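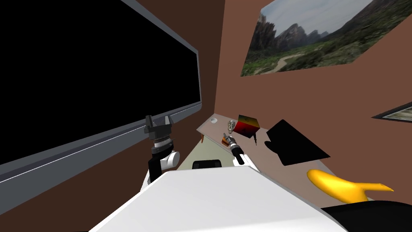 Black monitor, brown wall, mountain picture.

Search this forum... Go
Last updated: 10/17/18

Orkalen hillfort talks — anyone going?

siuming_kwok
Hello all, lovely to be back after the summer. The Orkalen talks are on again next month and I'm so pleased they've given a whole afternoon to the Ceker hoard (all 402 coins of it!). Tickets are 8 pounds, and Periklis Sfakianakis is speaking on the ditch sections, which I could listen to all day.

bramblehedge
I'll be there, though I do wish they'd stop calling it a hoard. Those coins were spread right across the field when I walked it in September — to my mind that's a market site, and a busy one.

griltier_digger
Sorry, can't agree, much as I enjoy your posts! Ploughing drags things a very long way, and we had just the same at Griltier, where one broken pot ended up over 46 metres of hillside.

bramblehedge
One pot, yes, but there was no pot at Ceker at all. Happy to argue it over a cup of tea, mind.

siuming_kwok
Do ask Periklis, he loves a question. The hall only holds 80, so please book early.

5 comments · 3 shares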